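3.2 Controls, dials and printed numbers

We began this part of the study expecting the pots and pans to win. Children like things they can carry, and in the first sessions back in January the cookware did leave the shelf before anything else. What delighted us was how much talk gathered at the parts of the kitchen that stay put. Of the 415 play episodes we coded, 153 included at least one turn in which a child named, pressed or asked about a control or a number.

Play kitchens differ a great deal in this respect. Some of the nine kitchens in our sample offer a single knob on a plain oven door. Others are packed with marks to read. The unit in Figure 2 has plus and minus buttons and two round knobs on the strip of its range hood, along with a stepped bar graph, and its microwave adds a keypad of numerals and a display reading 01:30. 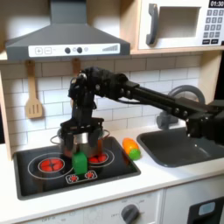
Figure 2. Play kitchen with range hood, tiled backsplash and toy microwave. A wooden slotted spatula hangs from the hood, and a robotic arm grips the rim of a stainless steel pot.

The number talk we heard was wonderfully varied. Some children read digits aloud one at a time. Others treated a number as a waiting time and told a partner that the soup "needs thirty more," then stood guard until they judged that it was done. We coded both as number talk but kept them apart in the analysis, as the second kind asks a child to tie a number to an event in the story.

Plus and minus signs drew a different sort of talk. Here the words were mostly "more," "less," "too hot" and "turn it down," and they often came with a hand on the button. We count these as comparison talk, following the Brilus coding guide – the only change we made was to accept a gesture and a word produced together as one turn.

Hanging tools mattered too, though in a quieter way. A spatula within reach of the stove tended to keep a child in the cooking area, close to the controls, and the longest episodes in the Aliyu classroom set were of this type. We return to reach and placement in Section 4.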